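Open Access | Home & Everyday Life Studies | Research Section

4. The Small Drawer on the Table

We come now to the part of the study that gave us the most pleasure to write, and that gave our participants, I think, the most trouble. The earlier sections dealt with wardrobes and kitchen cupboards, where a person can stand back and see more or less what there is. A small drawer in a tabletop box is a different sort of thing altogether. It holds whatever has been put down in a hurry, and it goes on holding it, often for years, while the top of the same box is kept quite tidy because visitors can see it.

We asked people in 16 households in Virnstead to show us one such drawer and to put it in order at their own pace, on their own table, with whatever usually stood on that table left where it was. This last point mattered to us. Our pilot work in July had been done on cleared desks, and Viera Urban noticed that people with a bare surface in front of them simply emptied the drawer out, sorted everything into piles and put the piles back. With a lamp and a plant and somebody's letters in the way, they did nothing of the kind. They worked inside the drawer, with one hand, moving one thing to get at another (my own mother does exactly this with her sewing box, and always has).

Figure 5 gives a fair idea of the sort of arrangement we mean: a white box set at an angle, round recesses and a long flat one in its top, and the drawer pulled open from underneath with small things packed together inside. The lamp and the potted flowers keep their places toward the back of the table.

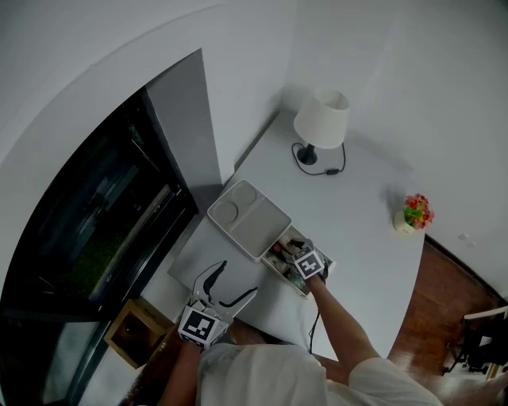
Figure 5. Reaching into the open drawer of a tabletop box.

Kagiso Nkosi objected, when we read a draft of this section aloud, that an angled box is a nuisance and that anyone serious about tidying would square it up with the table first. We went back to our notes with this in mind, and it is a reasonable objection, but it did not hold for most of our households. A box turned a little toward the person lets the drawer come out toward the hand. Several people turned theirs without remarking on it, and two of them turned it back again when they had finished, so that the angle seems to belong to the work and the straight position to the rest of the day.

The top of the box deserves a word too. Shaped recesses were meant, we suppose, to tell the owner what goes where, and our participants were rather fond of them in principle. In practice the round ones collected rings and coins when they collected anything, and the long ones pens. Things with an awkward curve, such as a headband or a pair of glasses, fitted neither the top nor the drawer very well and tended to end up lying on the table close by. We came to call these "neighbors" in our notes, and the word stuck. A neighbor is an object that belongs with the box in the owner's mind but has never once been inside it.

When we asked about neighbors, the answers were wonderfully firm. One participant told us that her reading glasses "live by the drawer," and she would not hear of a hook or a case for them. Another had bought a larger box from a local shop, Zelenák, for the single purpose of bringing the neighbors indoors, and within the month had a fresh set of them lying alongside it. We are inclined to think that a little open table beside a drawer is part of the storage, and that advice on tidying ought to leave room for it.

We also kept track of how long people were willing to go on. We had set aside 600 seconds for each drawer, thinking this generous, and most people were still happily at it when the time was up, having stopped to try a pen or read the back of a receipt. We let them finish, of course. The longer sessions are treated separately in the next section, together with the drawers that were shared between two people.

Comments (3)

Ctibor Kopecký
The "neighbors" idea is spot on, I have a tape measure that has been one since we moved in! Did anyone divide up the drawer itself with little trays?

Vratislav Gajdoš
I would have liked more on what people threw out. My guess is very little.

Viera Urban
Ctibor, a few did, and the trays filled up like everything else. Vratislav, discards are in the next section, and your guess is a good one.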